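Table-setting task, week 4: notes on the spoon

A short write-up of where our student group has got to with the two-arm rig. Mostly for my own reference, and for Geetha Varma, who asked for it in writing.
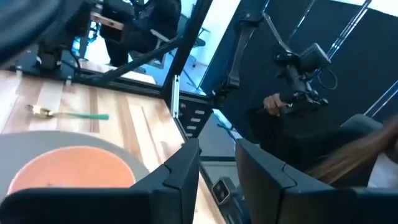 The task

The exercise is laying a place. The left-hand gripper deals with the plate and the right-hand one with cutlery. So far cutlery means one spoon, the one with the gold bowl and green handle. Each arm is guided by hand during a demonstration, and the wrist cameras record along with the joint positions. A run counts if the spoon ends up beside the plate with the handle pointing at the diner.

The spoon was a poor choice on technical grounds and I would pick it again. The bowl is shiny, so the highlights on it move whenever the arm moves, and in daylight the first version of our detector lost it near the window end of the table. The green handle is easy to find against pale wood. Efraín Castaño rewrote the detector to look for the handle first and work out the bowl from there, which cured most of the dropouts.

Grasping

The fingers are wide flat plates and the handle is thin. If the gripper comes down square to the table, the tips touch the wood before they close far enough to hold anything. We now come in at 15 degrees from vertical and stop 3 mm above the surface. I had argued for a larger angle, but at 30 the wrist camera sees mostly finger.

Jhonatan Huaranga suggested rubber pads. We tried them. They grip well and they also drag the spoon sideways on release, so they are off again for now.

Data

The target is 200 demonstrations before we train anything. Yeison Ccori keeps the log and throws out any run where the operator's hand slips on the handle of the arm. I think he is a little strict - a few hesitations in the training set would do no harm - but the log is his and it is at least consistent.

We have named the recording script Zostell and the training script Oven. The second name refers to the temperature of the graphics card.

Still open

Camera exposure is on automatic and should be fixed before the next batch. The cable on the right arm needs a second tie near the elbow. The fork comes after that, once the spoon has stopped being interesting.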